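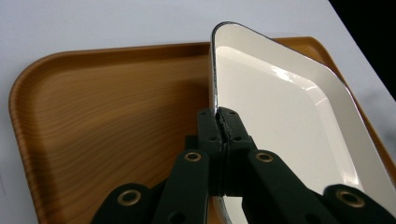

Session 4 of the shared workshop course is the one where your Dirnari gripper finally gets to pick something up, and I know some of you have been waiting for it since we cut the first linkage arm! A thin rim is a lovely thing to start on. With the jaws closed on the edge of a white dish and one side of it tilted up off the tray, you can see where the load goes: into the seam between the two fingers, and from there down through the arms and the brass eyelets at the pivots. Look at your own eyelets before you lift anything, please - a sloppy pivot will let the jaws drift apart.

Notes dated 5/12/22, to go with the Plenon parts sheet.

1. Setting the opening
Open the jaws wide and bring them in low, with the dish a little ahead of you. Rough pads are fine (mine look dreadful by May every year), but crumbs that come away in your fingers mean it's time to cut new ones. Check the small screws near the tops while you're there.
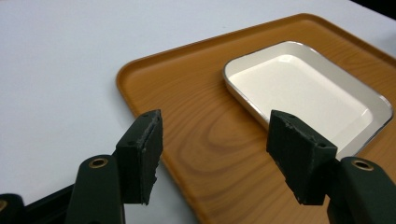 2. Closing and lifting
Squeeze slowly, wait a moment, then tip the dish by one side before you try the whole weight. Our practice load is 300 grams. Write down every slip in your log, even the silly ones, and bring the log to session 5, when we start on the Ikonen handle.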